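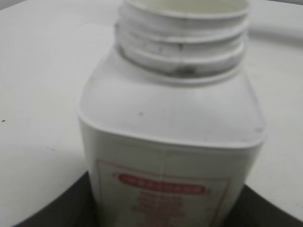 Section 4: Capping and handling bottles with the arm

I wrote this section for the Sevbridge bench because people kept asking me the same questions over morning tea. It covers the square white bottles with screw caps, and it assumes you've already done the set-up in Section 3 and the arm homes properly. If it doesn't, go back and sort that first. I'll wait!

Our house rules come from the Negri handling sheet (form 3613, pinned up near the door at Gitesville), and I've put my own notes in wherever the sheet is a bit thin.

Before you start

1. Check the e-stop. Press it, try to jog the arm, then release and reset. Yes, every session, even if you only ducked out for a coffee.

2. Look at the neck of the bottle. You want to know about any grime on the threads before a cap goes on. A smudge is usually fine for practice runs, but write it on the run sheet so the next person doesn't think their cap did it. For anything going out the door, swap the bottle.

3. Wipe down the tabletop. Specks on a white bench have a way of turning up in the vision check as "features", and I've lost a whole arvo to one of those.

4. Set the speed override to 40 per cent. Please leave it there while anyone is within reach of the bench. I know it feels slow.

Note: The bottle program is 3633. There's an older one with a similar name left over from the Brirkidura job, and it has the wrong grip height, so read the number off the pendant before you press anything.

Working on the cap

5. Stand the bottle upright with the label facing the wrist camera, then step back behind the line.

6. Bring the fingers down with one on each side of the cap and close gently. I like to stop at this point and have a good look. Both fingers should be bearing on the cap itself, clear of the shoulder, and the bottle should still be sitting square. If it's leaning even a little, open up, back off and go again.
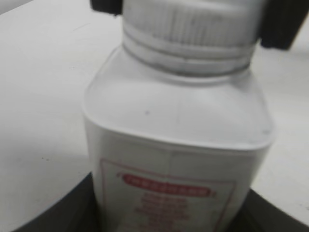
7. Run the turn in single-step mode the first time through. Keep your thumb near the stop and your other hand out of the cell (in your pocket is good).

8. Open the fingers fully before you raise the arm. If the cap sticks to a finger on the way up, pause the program and tell whoever's supervising. Don't reach in and flick it off, however tempting that is.

CAUTION: Never steady the bottle by hand while the fingers are closing. If it won't stand up by itself, the job stops until it will.

Checking the grip

9. With a capped bottle held, pause and check the contact on both sides. The ribbed faces of the fingers need to meet the cap evenly. Hold for 2 seconds and watch for any creep.

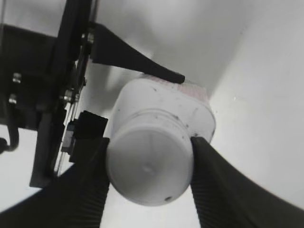 Fig. 4-3. Capped bottle between the fingers, cap end on.

10. While you're paused, run your eye over the cable and the visible fasteners. Look only! If something seems loose, lock out the power before you touch it, and log it even if the fix was a quarter turn with a spanner.

11. Lower the bottle, release, and send the arm home. Sign the run sheet with the program number and any bottle you pulled out. Tool changes are in Section 5.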